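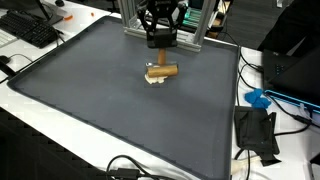
Bread dough is one of my favourite things to mess about with, because it behaves so oddly. Pull it and it stretches. Leave it alone for a bit and it shrinks back. Poke it and the hole slowly fills in, as if it's rather cross with you. A pale lump of something doughy sitting under a wooden mallet, like the one at the top of this page, makes me want to ask what the lump is going to do next. Will it squash flat and stay flat? Will it spring back? Water can't do that, and neither can a brick, so what's going on inside dough?

Let's start with flour. Flour is wheat that has been ground up very, very small. Rub a pinch between your fingers and it feels like soft dust. Most of it is starch, which is the plant's packed lunch (the seed was going to eat it while it grew its first root). But hidden in the dust there are also two kinds of protein, and those two are the stars of this page. They have rather grand names, glutenin and gliadin. You don't have to remember them. I had to look up how to spell one of them!

While the flour is dry, the two proteins just sit there. Add water and everything changes. They soak it up, bump into each other and start to stick together, and what they make is called gluten. Imagine a huge heap of tangled springs, far too small to see. Glutenin makes the tangle strong and springy. Gliadin makes it runny and easy to stretch. You need both, or you end up with something like a rubber ball or something like glue.

So what is kneading for?

Kneading means pushing, folding and squashing the dough over and over again. At first the dough is rough and shaggy and sticks to everything, including your eyebrows if you scratch your face. (Don't scratch your face.) Keep going and it gets smooth. All that pushing helps the gluten join up and line up, so the messy tangle turns into something more like a stretchy net.

Bakers have a test for this called the windowpane. You pull off a small piece and stretch it very gently between your fingers until it's thin enough for light to shine through. If it rips straight away, it needs more kneading. If you get a little see-through window, hooray, you have a good net.

I went on a visit to a bakery in Skavgate one December when I was small, and the baker let me try it. Mine ripped. So did the next one. The third had a window about as big as a postage stamp and I was so proud that I tried to take it home in my coat pocket. I do not recommend that.

Who is blowing the bubbles?

Yeast! Yeast is alive. It's a tiny fungus, a sort of cousin to mushrooms, and each one is so small that you'd need a microscope to see it. Yeast loves sugar, and there's sugar to be had in dough, even if you don't add any, as bits of the starch get broken down into it. When yeast feeds, it gives off a gas called carbon dioxide. That's the same gas that makes lemonade fizzy.

In a glass of lemonade the bubbles race up to the top and pop. In dough they can't get out so easily, as the gluten net is in the way. They get stuck, and they push, and the net stretches around them like lots of little balloons. The whole lump puffs up. Put a bowl of dough somewhere warm, go off and read a book, and when you come back it can be twice the size. I still lift the tea towel far too often to check.

Yeast likes to be cosy but it can't stand being properly hot. In the oven it has one last busy burst and then it dies. By then the bubbles have swelled up, the gluten has set firm and the starch has gone solid too, and that's why a slice of bread is full of holes. Have a look at your toast tomorrow. Each hole used to be a bubble.

Is dough a solid or a liquid?

Ooh, good question. It's a bit of both. Scientists have a lovely long word for stuff like this: viscoelastic. The "visco" part means it can flow, like very thick honey. The "elastic" part means it can spring back, like a rubber band. If you leave a ball of soft dough on a plate it will slowly sag and spread. If you give it a quick tug and let go, it pulls back.

Something to try

Ask a grown-up first, then mix 80 grams of strong bread flour with just enough water to make a ball. Knead it until it's smooth. Now hold the ball in a bowl of cold water and squeeze it gently, again and again. The water turns white, and that's the starch washing out. Tip the water away, put in fresh and carry on. After a good few bowls you'll be left with a small, stretchy, greyish lump that feels a lot like chewing gum. That's gluten! Pull it, let go and watch what it does.

Don't eat your lump, and give this one a miss if anybody at home has to stay away from wheat. It goes in the bin when you've finished, not down the sink. I know about the sink.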